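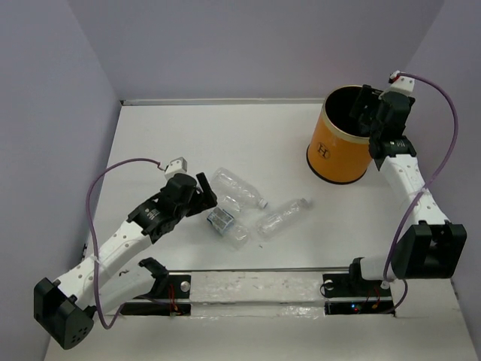
Bottle, carton, clear plastic, one orange bin. The whole problem on one table.

I have 2 bins under my sink and I am tired of both of them. One for trash, one for recycling, and every night the same stupid standoff with a milk carton in my hand. Paper? Plastic? Both? The carton has a coating, it has a cap, it has a little triangle on the bottom that means something to someone in an office.

So my opinion, quick, before the truck comes. One bin at home. Sort it later, somewhere else, by people who get paid for it.

I know. I know how that sounds. I was a rinser for 10 years. I peeled labels. When we moved to Plater the town handed out a sorting guide and I taped it inside the cupboard door, and I read the thing. Clear bottles yes, clear trays no, clear cups "check locally." I AM local. Who do I check with?

And they look the same. That's what gets me. Put a clear bottle next to a clear tray and ask anybody at the dinner table which one goes where. You get a fight. In our house you get a fight and then it all goes in the nearest bin anyway, lid open, whatever fits.

My sister-in-law over in Undon has one big bin and a pickup every week. Her kitchen floor is clear. She doesn't stand there squeezing a bottle flat at midnight wondering about the cap. Does less of her stuff get recycled? Maybe. I don't have the numbers and I dont trust the ones on the flyer.

People will say it's only a minute. Fine, a minute. Times 200 bottles, times every house on the street, and then a $100 fine if a yogurt lid sneaks in. They want to start that in August. For a lid!

Make fewer kinds of plastic first. Then come talk to me about my habits. Until then I want one bin, a good one, tall enough that the bottles dont roll out, with a rim that holds the bag on. Mine never has. The bag slides down every singel time and I'm in there up to the elbow.

Truck's here. Got to run.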